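4.2 Clearing and Resetting the Table Surface

Giannakopoulos Table Cover Set, Model 2357
Revision date: 22/08/2024
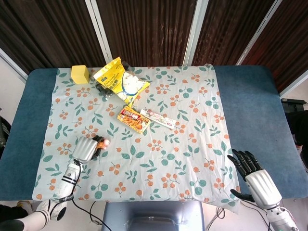

Figure 4-2. Patterned top cloth over blue padded base, with small items still to be cleared.

The cover set has two layers. The padded base protects the tabletop and stays in place during normal use. The printed top cloth lies over the center of the base and is removed for washing. Clear all items before lifting either layer.

Before you start

Place one open bin for packaged food and one for everything else within reach of the table. The Porkus divided tray (part 3282, sold separately) can be used in place of the two bins.

Clearing the table

1. Remove toys and figures first. Lift each one straight up. Dragging a figure across the cloth can snag the weave.

2. Pick up snack bags by the sealed edge. If a bag is crumpled, check that it is closed before tilting it.

3. Look under each bag for wrappers. Dark or clear film is easy to miss against the print. Discard empty wrappers and place full ones in the food bin.

4. Remove boxed snacks. Keep the box level if the flap has been opened.

5. Remove tubes and other narrow packages. Read the label before sorting. Toothpaste and candy can be sold in similar tubes and must not share a bin.

6. Remove sponges last. Set them on a draining surface, outside both bins.

CAUTION: Do not leave a damp sponge on the printed cloth. Standing moisture can mark the pattern and soak through to the padding.

Removing and replacing the top cloth

7. Fold the two short edges of the cloth to the center so that crumbs stay inside. Lift the cloth away and shake it out.

8. Wipe the padded base with a soft cloth and Gonex surface cleaner or plain water. Let the base dry fully.

9. Lay the top cloth back over the center of the base. Leave an even band of the base exposed at the left and right.

10. Smooth the cloth from the center outward. Finish with the lower edge, where wrinkles tend to collect.

NOTE: Slight wrinkling at the lower edge does not affect use. If wrinkles remain after washing, iron the top cloth on the reverse side at low heat.

WARNING: Never iron the top cloth while it is on the padded base. The padding is rated to 80 °C and will deform under an iron.

If the top cloth slides during use, fit the 2 grip strips supplied in the Clundovix accessory pack. See section 4.3.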